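We use cookies to remember your settings. Accept | Manage choices

3. Storing your slippers in the Misberg box

Do take your time over this part, it's a pleasant little job once the slippers are clean.

1. Wipe both slippers inside and out, working a damp cloth into the ventilation holes.
2. Leave them to air for 30 minutes, well away from radiators (and from the dog, if you have one).
3. Put the box on a table and lift off the lid.
4. Lay the first slipper in on its side, then tuck the second against it, toe to heel.
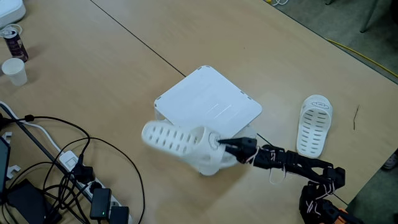

Fig. 7. White slippers and the square storage box, lid on.

Note: if the lid won't sit flat, turn one slipper round and try again.

CAUTION: Never stack more than 3 boxes.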